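What size tray do you use for sorting small parts?

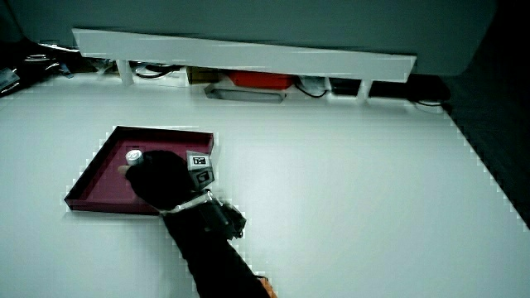
I'm restoring an old sewing machine (my first one ever, and I'm loving it!) and I keep losing screws. I want one good tray with low sides before I take the tension assembly apart. Is bigger better, or do you end up chasing things all over it? Also, magnetic or plain?
Posted by Chidubem Shehu, 10/12/18

Itsuki Fukuda
Oh, you're going to have such a good time with this! Go small, and get several. I use one per assembly, and I put the screws down in the order they came out, starting at the top left corner, so going back together is just the same trip in reverse. Plain trays for me. Magnetic ones are great until your tiny springs get magnetized and cling to the tweezers, argh. Lay a scrap of felt in the bottom and nothing bounces. And take the tension apart slowly, with the check spring facing you!

Zakusside
Muffin tin. Works fine.

brirnosdale_2388
Seconding felt, but pick a light color. I did my last machine over dark green and lost a set screw in plain sight until January. Label everything too, masking tape is plenty.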